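Notes - packaging inserts talk, Mar 25, 2024

**Open:** thank Denise Stockdale for the slot. Skip the bio, they have it.

- Ask: who still puts anything printed in the box? Hands up. Wait.
- Gredard story. 2,500 orders in December, every one with a blank-backed packing slip. Wasted side!!
- What goes on the back: name, phone, a real person to call. Reorder code. Stop there.
- Paper - go heavier than you think. Pass the Ratex samples round NOW, not at teh end

**Middle bit** (slow down)

- Kanaujia inserts: 4 versions, kept 2. Short one got more calls
- Handwritten thank-yous. Lovely until you're busy. Severin Prantl will disagree, let him
- Tone: same as your emails. Dont go stiff because it's print

**Costs:** Plirberg quote on next slide, read it out, back row can't see. Short runs ok.

Questions, 5 min. If none, ask Denise about returns slips.
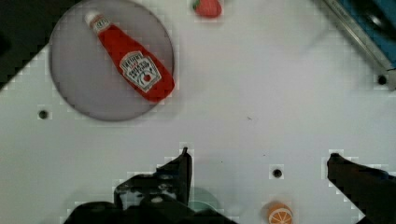
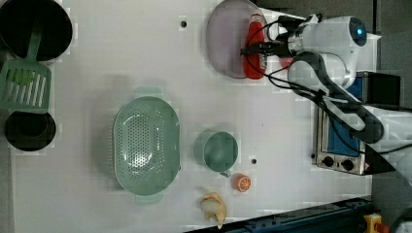
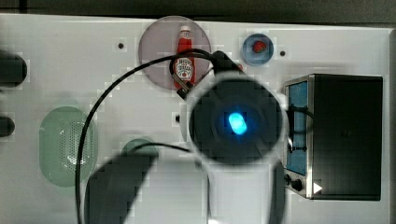
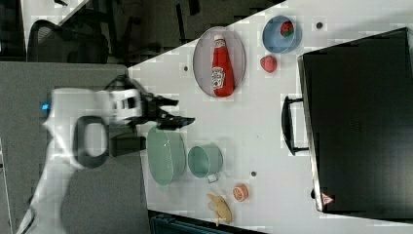 *Closing slides: the white tabletop, four views*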